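Collecting Grasp Examples by Hand: Speaker Notes
Cunside seminar series, 25 February 2020

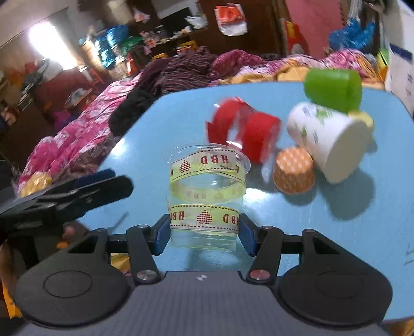

Slide 1. Clear cup held between the finger pads, ribbon around it, other party items on the table.

Leave slide 1 up during the introduction. Say who we are and that the talk covers collection only. Training results are in the Jerngate report and I won't be quoting them today.

Point out the cup. It's transparent, so the ribbon lettering on the far side reads backwards through the plastic. A person sorts that out without effort. A learning system has to get it from examples, and cups without a ribbon won't supply them.

Slide 2. What counts as an example

One example is one attempt at one task, start to finish, recorded from the hand-held gripper. The operator squeezes, moves, releases. We log the view from the tool, the finger opening and the tool's path through the room. There is no arm at this stage.

Define "attempt" carefully, people ask. The clock starts when the fingers are fully open and the tool is clear of the table. It stops when the tool is clear again after release. A dropped object is still an attempt. It gets a fail label and stays in the set.

Slide 3. Why homes

Our first batch was collected on a bench at Amach with a grey backdrop. The lighting was even and the objects were spaced on a grid. The policy learned the grid.

Second batch went into lived-in rooms. Refer back to slide 1: blue tabletop, bed behind it, patterned blankets, shelves along the back wall, a bright window in one corner. The exposure changes every time the tool swings toward the glass. We don't correct for it during recording.

Operators are told to leave the room as they find it. They may clear enough table to work safely. They may not tidy the background.

Slide 4. Object sets

Each kit has 277 objects in total, split into groups by material and shape. Party goods are one group: paper cups, plastic cups, baking cups, ribbon, tape. They were picked for three properties.

First, they deform. A paper baking cup folds under a grip that a plastic cup tolerates.

Second, they tip and roll. On slide 1 the green cup and the white paper cup are both on their sides. We want upright and tipped starts in the data, so the start card calls for a mix.

Third, they're light. A tumble of the tool against the rim moves the cup before the fingers close. Early operators compensated by pinning the cup with the free hand. Those runs were pulled.

Slide 5. Session protocol

Read the list out slowly, the Yuen group wants to copy it.

Calibrate the finger opening before the first attempt and again after every break.
Draw a start card. Lay out the objects to match.
Record 8 attempts per card, then reshuffle.
Change operators after 5 cards.
Wipe the lens at each change.
Enter the label before the next attempt, never at the end of the session.

The last one was added in May. Labels entered from memory disagreed with the video too often to keep, and we relabelled that month's work by hand.

Slide 6. Problem cases

Clear plastic. The rim is the only strong edge from some angles. Operators tend to approach from the side where they can see the rim, which biases the set. The start card now gives an approach direction.

Wrapped objects. A ribbon gives the grip a different surface from bare plastic. We label wrapped and bare as separate conditions.

Hands in view. Allowed at the margin of the view, provided they don't touch the target. A filter flags any run where skin overlaps the object and a person checks it.

Fast motion. Some blur is expected when the tool turns. Runs are rejected only when tracking is lost, and the operator is told on the spot so the attempt can be repeated.

Slide 7. Quantity

Target is 500 accepted attempts per object group. Be clear that this is a budget figure. We have no curve yet showing where the benefit flattens. If pressed, say the next round will hold back groups at different sizes and compare.

Slide 8. Open questions

Does operator style carry over? Two people can grasp the same cup at very different heights, and the cards say nothing about height.

Should failed attempts be weighted or only used for the success classifier? We currently do the latter.

How much colour variation is needed in the finger pads? Ours are blue throughout. A group using other pads may not be able to pool data with us without masking.

Go back to slide 1 for questions. Kit is on the side table, batteries are charged, one person at a time.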